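件名：手先カメラ映像で対象物の位置合わせが不安定（グリッパー比較、キッチン環境）
製品：Karam シミュレーター／Ledunmont コントローラー
状態：対応中
登録日：2021-11-26

報告内容

キッチン環境でグリッパー2種の比較をしています。片方はSetham平行グリッパー、もう片方はSusisの薄型指です。アームとコントローラーの設定は共通にして、指とカメラの取り付けだけを変えています。

Sethamでは把持直前の位置合わせが安定しません。手先カメラの映像から対象物の縁を検出して最終補正をかけていますが、検出の信頼度がしきい値を下回り、補正が途中で打ち切られます。試行43回のうち、補正が最後まで通ったのは3回でした。Susisでは同じ条件で打ち切りは出ていません。

確認済みの項目は次のとおりです。
・カメラの内部パラメータは9月の校正値のまま。再校正しても結果は同じ
・コントローラーの制御周期に遅延なし
・把持力の上限を70から40に下げても変化なし（そもそも把持まで進まない）
・照明の設定は初期値

手先カメラの映像を1枚付けます。赤い物体が近く、右半分を大きく占めています。下端の灰色の帯はグリッパー側の面だと思われます。

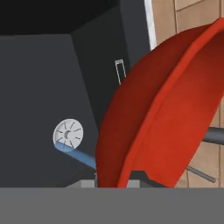

サポート担当より。縁検出は対象物の輪郭が連続して見えていることを前提にしています。グリッパー自体が視野に入っている場合、そこで輪郭が途切れて信頼度が下がることがあります。カメラのオフセットを現在の値から上方向に移すか、自己遮蔽マスクを有効にして再試行してください。あわせて、待機姿勢のときの全体カメラ映像もお送りください。アームと流し台の位置関係を確認します。

報告者返信

自己遮蔽マスクを有効にしました。信頼度は上がりましたが、打ち切りはまだ出ます。オフセットの変更はこれから試します。

全体カメラの映像を添付します。アームは右側から天板の上に伸びていて、手首の先は流し台の右の縁を少し越えたあたりです。赤いボウルはトースターと流し台の間にあります。この姿勢から左へ動かすと流し台をまたぐことになり、手首の角度が大きく変わります。ログでは、打ち切りはこの区間の終わりに集中しています。

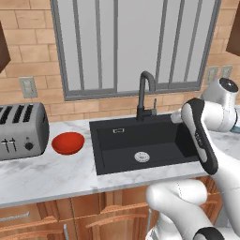
別の利用者より。うちでもSethamで同じ現象が出ました。原因は手首の回転と補正の開始が重なっていたことで、補正の開始を手首が止まるまで待たせたら収まりました。コントローラーの「動作完了待ち」は初期値が無効です。指を変えると先端までの長さも変わるので、工具座標の登録も見直したほうがいいです。

報告者返信

ご指摘の2点を確認しました。

動作完了待ちは無効のままでした。有効に変更しました。工具座標はSusisの値がSethamの設定にも残っていました。比較用の設定ファイルを複製したときに書き換えを忘れていたものです。こちらの作業ミスです。

修正後に同じ手順を流し直したところ、補正の打ち切りは出なくなりました。1サイクルの時間は動作完了待ちの分だけ延びています。比較の条件をそろえるため、Susis側でも同じ設定に変更して取り直します。

続けて、流し台の右側での確認に移っています。水を出した状態で、浅い灰青色のボウルを天板のすぐ上に置く姿勢を見ています。アームの上側のリンクが流し台の上を横切るため、全体カメラでは水の流れが途中で隠れます。水流を検出の手がかりに使う場合は、カメラをもう1台足す必要がありそうです。
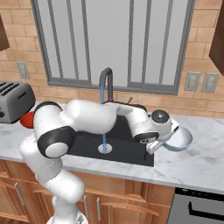 この姿勢ではボウルが少し傾いています。指の滑りなのか、もともとの把持角度なのかはまだ切り分けられていません。把持力の上限を70に戻した条件と40の条件で傾きを記録し、差が出るかどうかを見ます。

残っている作業
・Susisの再取得（動作完了待ちを有効、工具座標は再登録済み）
・カメラオフセットの変更。マスクのみの結果とは分けて記録する
・傾きのログ出力。コントローラー側の関節角と合わせて保存する

本件の位置合わせについては解決扱いで構いません。傾きの件は別チケットにするか、このまま続けるか、ご指示ください。

サポート担当より。傾きの件は別チケットでお願いします。登録の際は工具座標の設定ファイルも添付してください。本チケットは再取得の結果を受け取るまで開いておきます。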